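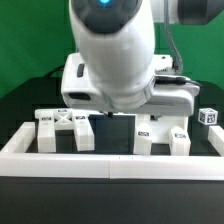 초록색 배경 앞, 검은 작업대 위로 내려온 흰색 로봇 팔

사라진 36시간, 화물선 에리코호의 항해일지를 다시 읽다

화물선 에리코(Erico)호는 냉전이 한창이던 시절의 어느 5월 새벽, 폴테로(Poltero) 항 바깥에서 침몰했다. 선원 19명 가운데 5명이 돌아오지 못했다. 당시 항만 당국의 조사보고서는 원인을 화물 쏠림과 기관 고장으로 정리했고, 사건은 그대로 종결됐다. 그런데 이 배를 둘러싼 이야기는 그때부터 시작됐다고 해도 된다. 미신고 무기를 실었다는 설, 군 정보기관의 지시로 항로를 바꿨다는 설, 애초에 폴테로로 갈 배가 아니었다는 설까지 나왔다.

개러스 멜러(Gareth Mellor)는 이 사건을 오래 파고든 사람이다. 대학에 적을 둔 연구자는 아니다. 해운 보험 회사에서 손해사정 일을 하다가 퇴직했고, 지금은 에리코호에 관한 책을 쓰고 있다. 그의 관심은 무기보다 시간에 있다. 배가 마지막 기항지를 떠난 뒤 폴테로 앞바다에 나타나기까지, 공식 기록에는 36시간이 비어 있다.

"보고서에는 그 구간이 한 줄로 나옵니다. '기상 악화로 저속 항해.' 그게 전부예요. 저는 보험 일을 했으니까 그런 문장을 보면 멈추게 됩니다. 날씨가 나빴으면 날씨를 적은 사람이 있어야 합니다."

그는 먼저 기상 자료를 구했다. 인근 등대 두 곳의 관측 기록과 같은 시간대에 그 해역을 지나던 어선들의 조업 신고서였다. 첫날 오후에는 바람이 강했지만 밤이 되면서 잦아들었고, 이튿날은 종일 잔잔했다. 저속 항해를 할 만한 날씨는 길게 잡아도 첫날 저녁까지였다는 것이 그의 계산이다.

"배가 느렸다는 설명은 첫날에만 맞습니다. 둘째 날에는 다른 설명이 필요해요. 기관이 그때 이미 고장 나 있었다고 하면 그것도 말이 됩니다. 그러면 왜 무선으로 알리지 않았느냐는 질문이 남죠."

고붐(Govum)이라는 이름

에리코호를 조사하는 사람들 사이에서 반드시 나오는 지명이 고붐이다. 사람이 거의 살지 않는 작은 섬으로, 당시에는 무선 감청 시설이 있었다는 소문이 돌았다. 배가 그 36시간 동안 고붐에 들렀다는 주장은 생존 선원의 조카가 잡지에 보낸 편지에서 처음 나왔다. 편지에는 삼촌이 "불 꺼진 부두에 댔다"는 말을 여러 번 했다고 적혀 있었다.

멜러는 그 편지를 중요하게 여기면서도 그대로 믿지는 않는다. 편지를 쓴 사람은 이야기를 직접 겪지 않았고, 삼촌은 이미 세상을 떠난 뒤였다. 부두의 이름도 나오지 않는다.

"고붐이라는 말은 편지에 없습니다. 나중에 잡지 편집자가 지도와 함께 실으면서 제목에 넣은 거예요. 그런데 지금 나오는 글들은 전부 선원이 고붐이라고 증언했다고 씁니다. 저도 처음에는 그렇게 알고 있었어요. 원본을 읽고 나서 제 원고에서 그 부분을 들어냈습니다." 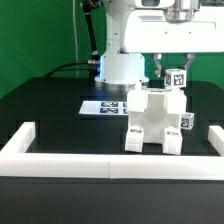 원고에서 빠진 분량은 한 장 전체였다. 그는 그 자리에 고붐 부두의 수심 자료를 넣었다. 해도에 적힌 수심과 에리코호의 흘수를 비교하면, 만조 때라면 접안이 가능하고 간조 때라면 불가능하다. 비어 있는 시간 안에 만조가 세 번 있었으니 가능성은 열려 있다. 다만 가능하다는 것과 그랬다는 것은 다른 문제라고 그는 말했다.

감청 시설에 대해서도 물었다. 섬에 콘크리트 기초와 안테나 받침으로 보이는 구조물이 남아 있는 것은 맞다. 멜러는 직접 가서 치수를 쟀다. 하지만 그것이 침몰 당시에 이미 있었는지는 확인하지 못했다.

"토지대장에는 창고로 되어 있습니다. 창고에 그런 기초를 칠 이유는 별로 없지만, 이유가 없다는 게 증거는 아니죠. 공사를 했다는 회사의 장부를 찾고 있는데 아직 못 찾았습니다."

300쪽짜리 상자

조사가 다시 움직인 것은 크리시코풀로스(Chrysikopoulos) 문서 덕분이다. 크리시코풀로스는 에리코호의 화물을 주선했던 중개상으로, 그의 집안에서 보관하던 서류가 지역 기록보관소에 기증됐다. 분량은 300쪽이다. 송장, 전보 사본, 선원 급여 명세, 선주와 주고받은 편지가 섞여 있고, 순서도 맞지 않는 상태로 들어왔다.

목록을 만든 사람은 기록관리사 비벌리 헵든(Beverley Hebden)이다. 헵든은 사건 자체에 특별한 의견이 없다고 했다. 대신 종이에 관해서는 할 말이 많았다.

"기증받은 서류는 받은 순서부터 적어 둡니다. 뒤죽박죽이라도 그 순서가 정보가 될 수 있으니까요. 이 상자는 누군가 한 번 골라낸 흔적이 있었어요. 녹슨 클립 자국은 있는데 같이 묶였을 종이가 없는 경우가 여러 군데 나왔습니다."

누가 골라냈는지 알 수 있느냐고 묻자 헵든은 고개를 저었다. 집안 사람이 정리하다가 버렸을 수도 있고, 사건 직후 변호사가 가져갔다가 돌려주지 않았을 수도 있다. 클립 자국으로는 시기를 알 수 없다.

"사람들은 서류가 없으면 숨겼다고 생각합니다. 제가 본 바로는 물이 새서 버린 경우가 훨씬 많아요."
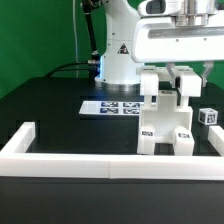
전보 한 장

멜러가 이 상자에서 가장 무겁게 보는 것은 전보 사본이다. 침몰 전날 오후에 선주 사무실에서 크리시코풀로스에게 보낸 것으로, 내용은 짧다. "도착 지연. 수하인에게 알리지 말 것." 발신인 이름은 없고 접수 도장은 찍혀 있다.

이 전보가 중요한 것은 선주 측이 조사 과정에서 지연 사실을 전혀 몰랐다고 진술했기 때문이다. 진술대로라면 이런 전보가 나갈 수 없다. 적어도 사무실의 누군가는 배가 늦는다는 사실을 알고 있었고, 그러려면 배에서 연락이 왔거나 처음부터 지연이 예정되어 있었어야 한다.

"저는 여기까지만 씁니다. 선주가 알고 있었다. 그다음 문장은 쓸 수가 없어요. 무기 이야기를 하는 분들은 바로 그다음 문장부터 쓰십니다. 수하인에게 숨긴 게 무기라서 그랬다고요. 그런데 화물 중개를 해 본 사람이면 다른 이유를 바로 떠올립니다. 지연 위약금이에요."

송장을 보면 에리코호는 건어물과 농기계 부품, 시멘트를 실었다. 계약서에는 도착이 하루 늦을 때마다 운임을 깎는 조항이 있었다. 선주는 그해 봄부터 급여를 밀리고 있었고, 급여 명세에는 선원들이 서명을 거부한 칸도 보인다. 멜러는 이런 사정이 침몰 원인과도 이어질 수 있다고 본다. 정비를 미뤘을 가능성이 있다는 것이다. 기관 정비 영수증은 상자에 한 장도 없었다. 이 대목에서도 그는 영수증이 없다는 말만 하고 싶다고 덧붙였다.

화물 무게는 아직 맞지 않는다. 송장의 합계가 항만 출항 신고서의 숫자보다 적다. 무기설을 지지하는 이들이 가장 자주 드는 근거도 이 차이다. 헵든은 그 점에 대해 짧게 짚었다. 송장 번호가 중간에 두 개 비어 있다는 것이다. 빠진 송장이 평범한 화물의 것인지 아닌지는 번호만으로 알 수 없다. 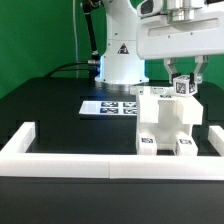
읽는 시간 5분

생존자들의 말

살아 돌아온 선원들은 조사위원회에서 모두 비슷한 말을 했다. 배가 갑자기 기울었고, 기관실에서 사람이 올라오지 못했고, 구명정 하나가 내려가지 않았다. 비어 있는 36시간에 대해서는 질문 자체가 없었다. 속기록을 처음부터 끝까지 읽은 멜러는 이 부분을 가장 이상하게 여긴다.

"위원들이 묻지 않았습니다. 숨기려고 안 물었는지, 관심이 없어서 안 물었는지는 속기록으로 구별이 안 돼요. 다만 당시 위원 가운데 배를 타 본 사람이 없었다는 건 이력을 보면 나옵니다. 저는 그쪽이 더 그럴듯하다고 생각합니다."

그는 생존자 가족 여러 명에게 편지를 보냈다. 답장이 온 집은 많지 않았고, 만나겠다고 한 집은 더 적었다. 갑판원의 딸은 아버지가 집에서 배 이야기를 꺼낸 적이 없다고 했다. 조리원의 아들은 수첩 한 권을 보여 주었다. 수첩에는 식재료 수량이 날마다 적혀 있는데, 문제의 이튿날 자리에 빵을 추가로 받았다는 메모가 있다. 어디서 받았는지는 쓰여 있지 않다.

바다 위에 있던 배가 빵을 받으려면 어딘가에 대거나 다른 배와 만나야 한다. 멜러는 이 메모를 책의 마지막 장에 실을 생각이다. 날짜를 나중에 적어 넣었을 가능성이 있어 잉크 감정을 맡겼고, 결과는 아직 나오지 않았다. 하루씩 밀려 쓴 수첩일 수도 있다. 출항 당일 칸에도 빵 항목이 있는데, 거기에는 구입처가 적혀 있다.

"고붐에는 빵집이 없었습니다. 그건 확인했어요. 군부대가 있었다면 취사장이 있었겠죠. 그러니까 다시 그 창고로 돌아가게 됩니다. 저도 그 생각을 안 하는 건 아닙니다. 안 쓰는 것뿐이에요."

무기설을 주장해 온 이들과의 관계를 물었다. 그는 몇 사람과 자료를 주고받는다고 답했다. 결론은 다르지만 어선 조업 신고서가 있는 곳을 알려 준 것도 그쪽 사람이었다. 공개 토론회에 나오라는 제안은 거절했다. 책이 나오기 전에 말을 많이 하면 나중에 고치기가 어렵다는 이유였다.

헵든은 크리시코풀로스 문서의 목록이 이미 열람실에 비치되어 있고, 미리 신청하면 누구나 원본을 볼 수 있다고 했다. 상자에는 번역되지 않은 편지 묶음도 남아 있다. 필체가 나빠 읽는 데 시간이 걸리고, 발신지가 폴테로인 것만 먼저 따로 분류했다고 한다. 그중 한 통에는 날짜 대신 "배가 떠난 다음 날"이라고 적혀 있다. 어느 배를 말하는지는 편지 안에 나오지 않는다.

멜러의 원고는 현재 초고 상태다. 그는 다음 달에 선주 회사의 옛 사무실이 있던 도시로 가서 파산 관련 서류를 신청할 예정이다. 열람이 허가될지는 모른다고 했다.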